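Buscar en el hilo
Escribe aquí lo que buscas
Buscar

He pasado la mañana en la jornada de puertas abiertas de Kukside, la empresa que promete robots que recogen la casa. Voy contando por aquí, que me lo habéis pedido varios. Aviso de que iba con pocas ganas de creerme nada y vuelvo parecido.

Lo primero: el vídeo de bienvenida. Música épica, una cocina blanquísima, un brazo que dobla un trapo. El trapo lo dobla en tres cortes de cámara. Pregunté cuánto tardaba sin cortes y me dijeron que eso lo veríamos «en la parte técnica». En la parte técnica no lo vimos.

Luego nos recibió Anqi Fang, que lleva la parte de datos y fue, con diferencia, lo mejor de la visita. Contesta a lo que le preguntas. Según ella, el cuello de botella está en juntar suficientes ejemplos de manos humanas haciendo cosas normales en casas normales.

Para eso usan pinzas de mano: las lleva una persona, abre y cierra, y todo queda grabado. O sea, que buena parte del «robot autónomo» del folleto es hoy una persona con una pinza. No lo digo como burla. Lo digo porque en el folleto no sale ninguna persona.

La tarea del día era la mesa de picoteo. Parece una tontería y para una máquina es un infierno: plásticos que brillan, envoltorios arrugados, cosas unas encima de otras, un mantel de cuadros que además refleja la luz.
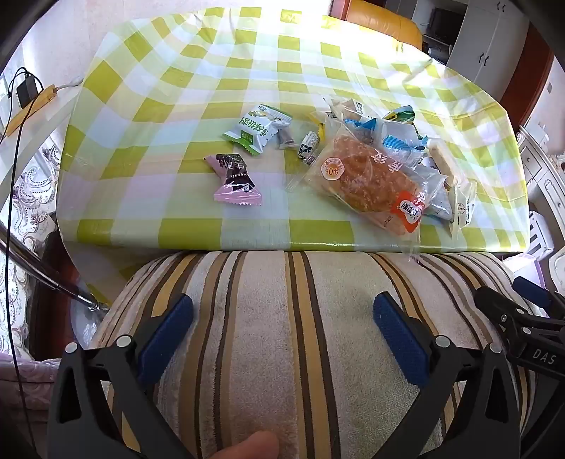

Le pregunté a Fang qué pasa con un pan blando metido en una bolsa. Si aprietas poco se te escurre la bolsa, si aprietas mucho te cargas el pan. Me dijo que por eso quieren tantas repeticiones, y que todavía no tienen una cifra de aciertos que le apetezca enseñar. Se agradece.

La que sí enseñan es otra: 107 viviendas grabadas. Está en un cartel enorme a la entrada. Pregunté cuántas de ellas eran de empleados o de familia de empleados. Silencio, y después «una parte». Vale.

Después, el robot de verdad, en la sala del fondo. Demostración de 30 minutos con dos paradas para reiniciar. Jianhua Du, el que presentaba, las llamó «pausas de calibración». La señora de mi lado las llamó de otra manera.

¿Recogió algo? Sí. Un vaso de plástico y una caja, los dos bien separados y sobre una mesa lisa. Pedí que pusieran una bolsa de patatas al lado del vaso. Que hoy no tocaba.

Alguien comparó esto con lo de Kulell y Du se molestó un poco. Dijo que ellos enseñan lo que hay. A medias: lo que hay lo enseñó Fang, con una pinza y una mesa llena de cosas. Lo del fondo era teatro.

¿Precio? No dan. ¿Fecha? «Cuando esté listo». De las dos respuestas, la segunda me parece hasta sensata.

Me preguntáis si volvería. Si en marzo repiten y dejan que el público ponga los objetos, voy y llevo yo las patatas.

Contacto · © Todos los derechos reservados · Volver arriba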